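The Long Haul to Vunditari

When the Cestero gate opened to all pilots in September, most people expected a rush for the mining belts. The rush went the other way. Within a couple of days the busiest route in the game was the cargo run out to Vunditari, a system with one station, no repair yard and very little to shoot at.

The reason is medical stock. Vunditari's station has been short of it ever since the last patch changed how outposts use supplies, and it pays well above the market rate for every crate that arrives. A pilot with a mid-sized hauler can fill up at Liludik, make the trip in 15 jumps and clear enough profit to refit the ship after two or three runs.

Getting there is the hard part. The last stretch has no fuel stop, and the pirates know it. Groups wait on the far side of the gate, usually in fast, cheap ships they don't mind losing. On Thursday evenings, when most of the player fleets meet, the chat channel fills up with calls for help and offers of escort, some of them genuine.

The Rüegg Combine, a player fleet of some 200 members, now runs a convoy service on the route. Haulers pay 2 per cent of their cargo value and fly in a group with armed ships front and back. The Combine says 92 convoys have reached the station so far. It doesn't publish the number that turned back.

Independent pilots are split on the arrangement. Several smaller fleets say the fee is fair for the risk. Others complain that the Combine has started to treat the gate as its own, and that anyone who flies alone gets scanned and questioned on the way through. 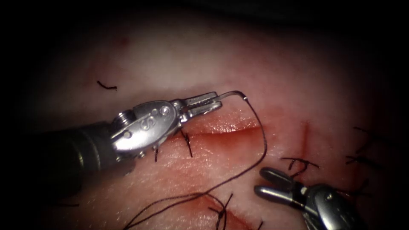
Vunditari has also given players a reason to stay once they've unloaded. The station's hospital deck offers a surgery job, done by remote control, which pays in reputation instead of credits. You work two instruments at once on a wounded crew member and close each cut before the timer runs down. Anyone who has seen real robotic surgery, with the slim serrated jaws of a needle driver over the tissue and a long black thread curving across it, will know roughly what the designers were after. The controls are fiddly with a flight stick and much easier on a pad.

Reputation from the hospital unlocks a private landing bay, and bays are already in short supply. Pilots arriving at peak times report long waits in the docking queue with their shields down, well within range of anyone who followed them in. The Combine has asked for a no-fire zone round the station. The pirate fleets haven't replied, and the next convoy leaves Liludik on Thursday.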